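KIRPORT HARNESS RACING CLUB
Pre-Meeting Safety Inspection – Checklist and Comments

Date of inspection: May 31, 2022
Inspecting officer: Brendan Madigan
Accompanied by: Rozália Krajčí, track supervisor
Next scheduled race: Šťastný Trot, 2 heats

1. Racing surface
Inside lane, home turn: Pass
Back straight: Pass with comment
Drainage channel: Pass
Comment: Soft patch near the 40 marker on the back straight. To be graded and rolled before the first warm-up. Drivers are to be told at the morning briefing.

2. Running rail and markers
Rail joints: Pass
Marker posts: Fail
Comment: Two posts lean toward the track and must be reset. Post caps are acceptable.

3. Mobile starting gate
Wing latches: Pass
Tires: Pass
Driver-to-starter radio: Pass
Comment: The left wing closes more slowly than the right – within the permitted limit, but the club should have it serviced. Svetozár Jelínek to arrange.

4. Stalls and wash bays
Stall doors and bolts: Pass with comment
Non-slip matting: Pass
Hot water shutoff: Pass
Comment: Bolt on stall door 1468 does not seat fully. No horse is to be placed there until the bolt is replaced. Matting in the wash bays is sound.

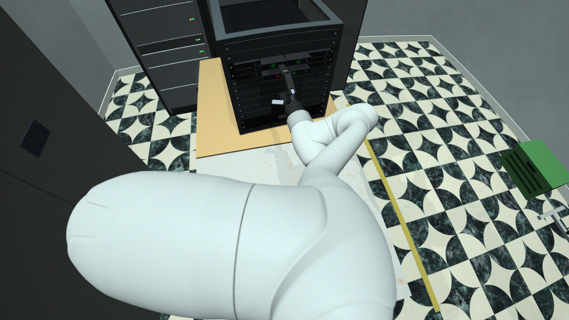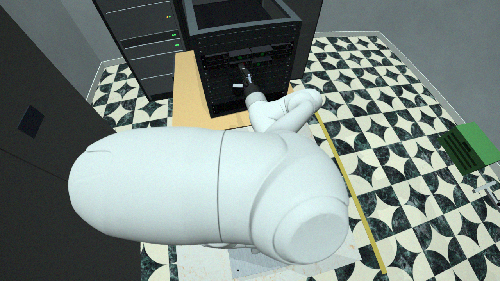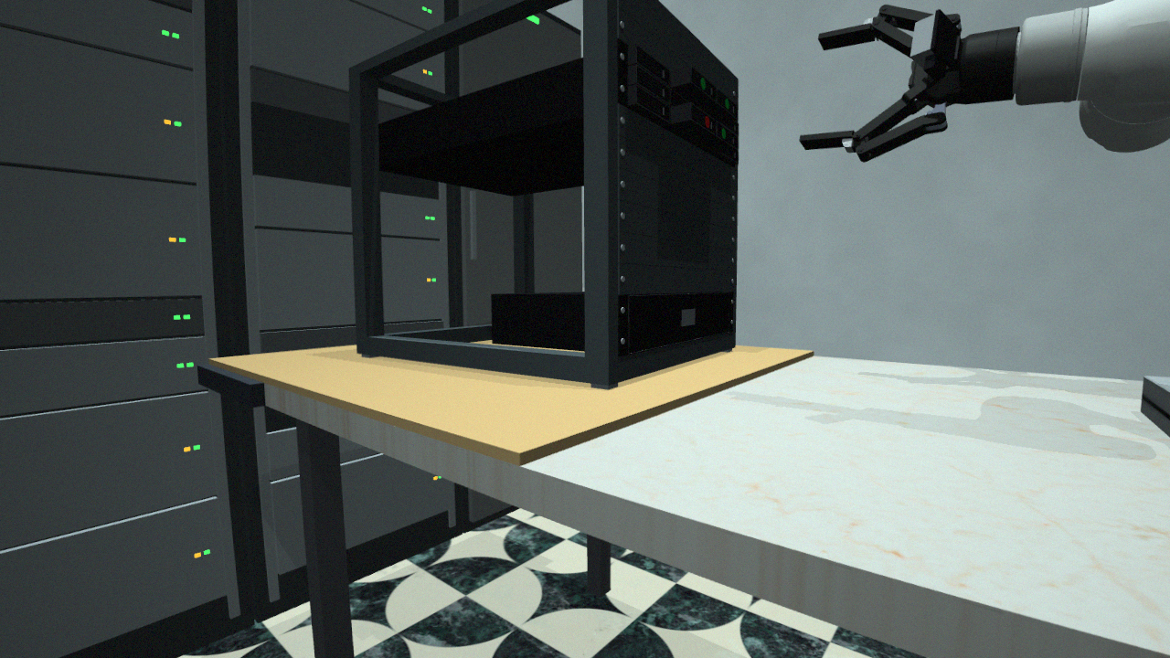
5. Judges' tower and timing room
The stairs, handrail and upper landing of the judges' tower were inspected and passed. The timing room below houses the Dotell photo-finish equipment, and access remains limited to the judge and the timing operator. Any fault on that equipment must be reported before the first race. A red light among green ones, as on the rack-mounted server in the last picture, is to be written in the log with the time it was noticed, whether or not the results display is working. The room door was found propped open and is to be kept shut on race days.

6. Sulkies and harness
Wheel discs: Pass
Shaft couplings: Pass with comment
Spare helmets: Pass
Comment: One club sulky, used for trial drives, has wear at the right coupling. Withdrawn from use and tagged. Girish Awasthi has been notified as the driver most recently assigned to it.

7. Emergency access
Ambulance gate: Pass
Horse ambulance ramp: Pass
Veterinary room: Pass with comment
Comment: The ambulance gate needs over a minute to open by hand. A second attendant is required at the gate while horses are on the track. The sharps container in the veterinary room is to be replaced.

Result: Conditional approval. Items 2 and 4 must be corrected and shown to the inspecting officer before horses are admitted. Corrections are to be reported in writing to Libor Halás, racing office.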